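Filed under: Open Access > Language & Society > Working Papers

This site uses cookies to remember your preferences and count visits. By continuing to read you accept our cookie policy. Accept | Manage settings

3. What shopkeepers call flat things

The previous section dealt with containers, where the four towns in our study agree more than their residents would like to admit. Flat goods are a different matter. A flat thing has a length, a width and very little else to recommend it, and people who sell flat things for a living must still tell them apart in writing, usually on a card no bigger than a playing card and often with a dying pen. Our material here is the stock cards of the general stores in Uder, Zudden, Villa and Grakthorpe, which give us 1,040 entries for goods that are thinner than they are anything else.
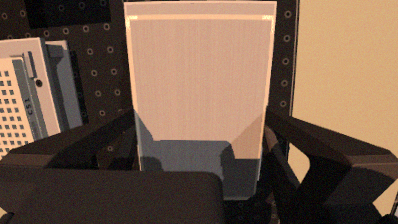
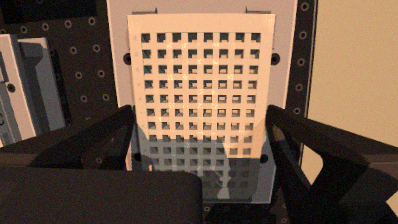

Figure 3. Two flat items, computer-rendered: a plain, pale panel (first) and an off-white perforated plate with a regular grid of square openings (second).

The first difficulty is that English supplies too many words. Panel, plate, board, sheet, slab, tray, leaf, tile and screen all occur on the cards, and most of them occur in every town. Dictionaries keep them apart by thickness, stiffness and use. Shopkeepers have read the dictionaries, or at least have had them quoted at them by customers, and go on as before. In Grakthorpe a baking sheet is a tray, a cutting board is a board, and a ceramic trivet is, on seven separate cards in the same hand, a slab. The hand belongs to a man who retired long before our study and who is remembered in town chiefly for his handwriting.

We coded each entry twice. Joon-young Lim and Clémence Barbier worked separately, in different rooms, and met on Fridays to compare. Where they disagreed the entry went to a third reader, Ubaldo Grasso, whose decisions were final and whose reasons were not always recorded. There were 223 such cases. That is a high figure, and one reviewer of an earlier draft called it alarming. We would point out that the coders were being asked whether a drawer divider is a board, and that reasonable adults have fallen out over less.

3.1 Holes

The feature that does the most work in the naming of flat goods is whether there are holes in them. We didn't expect this. Our coding sheet, drawn up in July before anyone had looked at a card, had fields for size, stiffness, material and price, and a field for color that was used mainly for coffee. Holes went into "other remarks." Within a few weeks "other remarks" was the fullest column in the file and the others looked a little foolish beside it.

A flat item without holes may be called almost anything. The choice among panel, board and sheet in this group follows the writer more closely than the object, and in Villa, where the same family wrote the cards for three generations, it follows the generation. The grandmother wrote "board." Her son wrote "sheet," apparently to save a little ink. Her granddaughter writes "panel," having at some point acquired a wholesaler's catalog and the confidence that comes with it.

Once holes appear, the vocabulary tightens. "Sheet" nearly vanishes. "Plate" and "board" divide the field between them, and a modifier becomes all but compulsory: holed, pierced, punched, perforated, or, in Zudden, "with the air in." The last of these is found nowhere else in our material. Lucrezia Guerra, who grew up two valleys over, had never heard it and refused for some days to believe it. She then found it on a card for a soap dish, another for a cheese mat and a third for what we think is a radiator cover, and withdrew the objection in writing.

The shape of the hole matters less than we had hoped. We had a modest theory about it, in which round holes would attract kitchen words (strainer, drainer) and square holes would attract building words (grid, grille, lattice). It was a nice theory and it got as far as the second box of Uder cards. In that box a plate with square holes is a drainer, a plate with round holes is a grille, and an item described only as "holes various" is a lid. We have kept the theory in an appendix for sentimental reasons.

3.2 Edges

The second useful feature is the border. A flat item with a raised edge tends to become a tray, and it does so quickly: on the cards even a very slight lip is enough to tip the name over. Shopkeepers we spoke to were firm about this. "If it stops a pea, it's a tray," we were told in Grakthorpe, and the speaker went and fetched a pea. The test was run on several items then in stock and produced one surprise, a bath mat, which has since been moved to a different shelf.

A border that is merely solid, with no height to it, has no such effect. It does appear in descriptions, usually as "edged" or "with a rim to it," but the head noun stays where it was. We take this to mean that a rim is understood as something an object has, while a lip is understood as something an object does. Faustine Chevalier considers this sentence too clever and asked that her disagreement be noted - it is hereby noted - but she has not offered another explanation that covers the bath mat.

3.3 Standing and lying

A few cards, almost all from Uder, name the same item differently depending on how it was displayed. Propped upright in the window, it is a screen. Lying on the counter, it is a board. Stacked with its fellows in the back, it is a sheet, and in one case simply "more." We were slow to see the pattern because the cards do not mention position. It came to light when Barbier matched them against an old shelf plan that had been used to line a drawer, and that had survived, under forks, in better condition than anything in the official file.

This raises an awkward question for the totals given above. If one item may carry three names, some of our 1,040 entries must be the same goods met more than once on their travels through the shop. We have no good way to remove the duplicates. The Uder store held 700 of the entries, far more than the other towns, and part of that lead may be owed to a shopkeeper who liked rearranging the window. We ran the main comparison again on a random draw of 100 Uder cards and the ranking of features did not change: holes first, edges second, everything else a good way behind. Readers who want a stronger guarantee are welcome to the drawer.

3.4 A note on price

Price predicts nothing. We mention this only since two funding bodies asked. The cheapest flat item in the material is called a plate and so is the dearest, and the second dearest is called "thing, flat, for Mrs. Next Door," which we coded as missing.

The words for flat goods also turn up in the spoken material, where customers use them with much more freedom than the cards suggest and with a good deal of pointing. Pointing is taken up in Section 4, along with the problem of customers who bring the old one in with them and put it on the counter without a word.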